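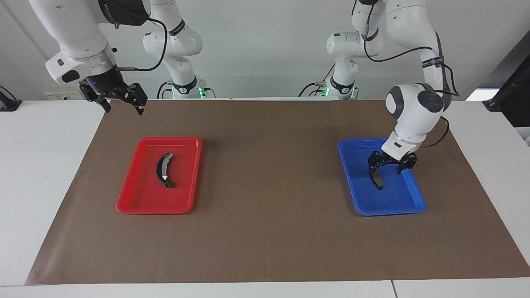
Counting demonstrations is the wrong way to count

The Wakport group has put out the first numbers from its two-arm sorting work, and they have been passed around this month with a good deal of excitement. The headline figure is 1116 demonstrations, all of them driven by a person from a remote station, both arms at once. I read the write-up twice and watched the clips that came with it. I came away less excited than most.

The task is a small one. There is a red tray and a blue tray on a sheet of brown paper, with one dark curved piece in each, and two white arms with two-finger grippers over them. The operator moves the pieces between the trays, one arm to a side, and the software records what the arms did and what the cameras saw. Later a model called Stativine is trained on the recordings and tries the job with no person at the controls.

Fine so far. Moving a curved part is harder than moving a block, as anyone who has tried to pinch one with two stiff fingers will know. It rocks, and it turns under the grip if you close a little off center. A person at the controls feels none of that and has to go by eye. I have spent enough afternoons in that chair to respect anybody who gets through a full shift of it.

My trouble is with what the 1116 is made of. Read down to the appendix and you find that 402 of those runs were thrown out before training. The reasons given are "operator error" and "recovery." I would like to know a lot more about the second one. A recovery is when the piece slips and the operator goes back for it, and that is the part of the job a machine most needs to see. If you cut every run where something went wrong and was put right, you teach the arm a world in which nothing slips. Then it drops a part on a Tuesday-sized problem and hovers there with its fingers open.

The trays bother me too. They were put back by hand between runs, and the write-up says their positions were "varied naturally." I have varied things naturally myself. What it means in practice is that you nudge the tray with your knuckles and it ends up close to where it was. A shop floor is not so kind. Somebody leans on the bench, the paper gets swapped for a fresh sheet, the lights over the next bay go off at 4:30, and a model that has only seen one table gets nervous.

Carrillo, the shop that makes the remote station, says in its own brochure that a new operator is "productive within the hour." Productive at what? In my experience a new operator can move the arms within the hour. Moving them in a way you would want copied takes a good deal longer. The write-up lists 2 operators and doesn't say how much either had practiced. If one of them was still learning, then Stativine was learning from a learner, and the early runs should at least be marked.

I don't want to be unfair. The older approach, where you grab the arm and push it through the motion yourself, has its own faults. Your hands get into the camera view, you tire out, and with two arms you really want a second person. Doing it by remote control gets around all of that, and the motion in the better clips is smooth. I was also glad to see the trial results printed in full: 268 tries without a person, each with a pass or fail beside it. Plenty of groups would have shown us the nicest three.

But the tries were done on the same table, with the same trays and the same two pieces. The follow-up at Nerkberg is supposed to use parts of several shapes and a bench the model has never seen. The group has said it will keep the recovery runs in this time and report them on their own line. I'll read that one with more interest. Until it comes out, I would hold off on rewriting anybody's budget, and if a vendor quotes the 1116 at you, ask how many were kept.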